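Search posts, people, tags

Ilse Oltmanns
So I finally did the thing I have been putting off since September, and went through the big pile of black clothes. If you own mostly black (hello, it me), you know it all turns into one dark lump by the end of winter.

Ilse Oltmanns
First tip, and I learned this one slowly – sort by feel before you sort by shape. Ribbed knits in one heap, smooth matte stuff in another. The ribs catch the light a little, so take everything to a pale floor near a window and you'll see which is which so much faster than on a dark bedspread.
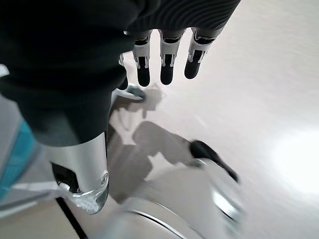

Sándor Kerekes
Do you wash the ribbed ones with the smooth ones, or is that asking for trouble? Mine come out covered in fuzz every single time.

Ilse Oltmanns
Oh Sándor, I feel this! I do mine separately now, inside out, cold, and only 2 or three pieces at a go. The fuzz on mine was all coming from one towel, which I had been happily throwing in with everything for years.

Ilse Oltmanns
Then fold the ribbed things, please don't hang them. I hung a lovely cardigan from Plonduteo for one winter and the sleeves grew until they covered my fingertips (cozy, but I kept dipping them in my soup).

Ilse Oltmanns
Anything with deep creases gets 30 minutes over the shower rail while I have a nice long shower, and then a good shake. I haven't had the iron out in ages.

Ilse Oltmanns
Still to do: the sock drawer, which is also black, all of it. Wish me luck – I'm making tea first.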